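The Okden Papers

2018-04-27

The parcel from Gisano contained 168 letters, tied in bundles with tape and numbered in pencil on the back. I had asked for all the correspondence of the prisoner-interpreter at Okden camp. The archive had supplied it with an inventory, a receipt and a note stating that two items were missing.

I set up a table and worked in the order of the pencil numbers. The method was the usual one. Date, place of writing, censor's mark, length, subject. By the end of the first week I had a card for each letter and a fair idea of the man. He wrote to his sister about soap, verbs and the price of potatoes. He had learned the language from a grammar printed at Prendergast before the war, and he complained of its treatment of the subjunctive.

11 shares
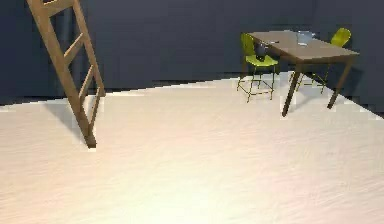
The difficulty began with letter 37. It was addressed to the sister, as were the others, but the hand sloped more steeply and the writer no longer crossed his sevens. The paper was the same camp issue. The censor's mark was the same. I measured the slope with a protractor and found it constant over four pages. He described his new quarters in the attic of the administration block, reached by a plain wooden ladder with flat, square-edged rungs, and said that he slept well. In letter 12 he had told her that he could not climb anything since his injury at Drornine, and that the doctors did not expect the knee to bend again.

I entered the discrepancy on the card and continued.

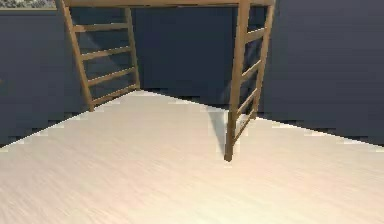
Two ladders, one beam.

Every letter after that was in the second hand. The sister's replies had been kept in the same bundles, and I read them against his. Up to October she signed with her pet name and asked about the knee. Afterwards she signed in full and did not mention it again. She still sent soap. She corrected his grammar less often, and then stopped, the second writer's grammar being very good.

I wrote to Gisano to ask whether the two missing items had ever been catalogued. The reply took some time. Both had been listed by the previous archivist as a single entry, under the sister's name: one photograph, unmounted, and one letter, unopened, returned to sender.

I asked for the date of the postmark. They sent it. It was four days before letter 37.

I made out a second set of cards, beginning again at number one, and left the space for the writer's name blank.

4 comments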